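Can a small youth group apply for a grant without being a registered charity?
posted by Piroska Szalai, 12/4/20

I help run Nunia, a drop-in for teens dealing with anxiety and bad relationships. We meet twice a month and live off bake sales. The Bíró fund gives up to $2000 but the form wants a charity number, and we don't have one. Has anyone gotten around this?

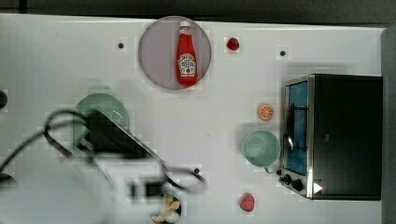 Snacks are our biggest cost by far, so I'd want them in the budget too. The kids talk so much more once they're eating! Would a funder pay for things like strawberries and orange slices, or does it all have to be "program materials"?

Yavuz Dönmez
Yes, get a fiscal sponsor. Ours is Sketedska - they hold the money, we send receipts, and they keep 4 percent. Ask for the agreement in writing before you apply, and put their number on the form with your group's name under it. Took us 51 days start to finish, mostly waiting on signatures.

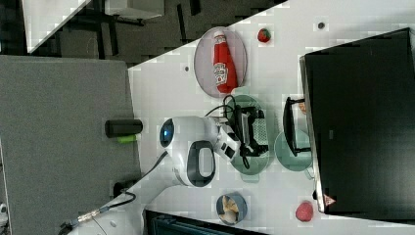 As for food, we list it as "participant hospitality" with one total and a line on how many sessions it covers. Don't itemize down to the ketchup - I did that on my first application and got a very long email back. Our last food line was $517 for the year and it went through fine.

plader_mom
no idea about Bíró but Plader never asked us for a number, try them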